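Open day at the Gulbridge workshop: robots in the kitchen

On Sunday the robotics workshop in Gulbridge opened its doors to the public. By closing time 616 people had come through, more than the organisers had expected for a cold afternoon in February.

The longest queue was at the kitchen table, where Siebe De Bruijn and two colleagues from Trornitz showed a robot arm working with toy kitchen things. Visitors could choose a task from a list of 24, and the arm then tried to do it. Opening and closing the little oven was the favourite of the children, who asked for it again and again.

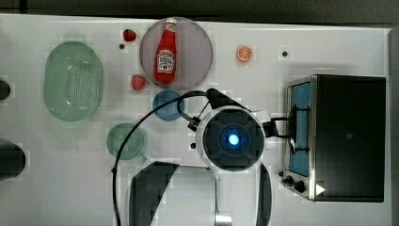

Questions from the visitors

Many parents wanted to know why the team works with toys. "They are light, they are cheap and they do not break when they fall," said De Bruijn. "But a small door handle is still a difficult thing for a robot, so we learn a lot from it." He added that not every attempt goes well - on Sunday the visitors saw some failures too, and they clapped for those as well.

Jeanine Verbruggen, who came by bus from Limville with her two grandsons, stayed at the table for almost an hour. "I thought it would be faster," she said. "But it is nice to look at, it is very patient."

The workshop plans a second open day before the summer. Entrance will again be free, but places will be limited to 600 and visitors must register at the front desk or by telephone.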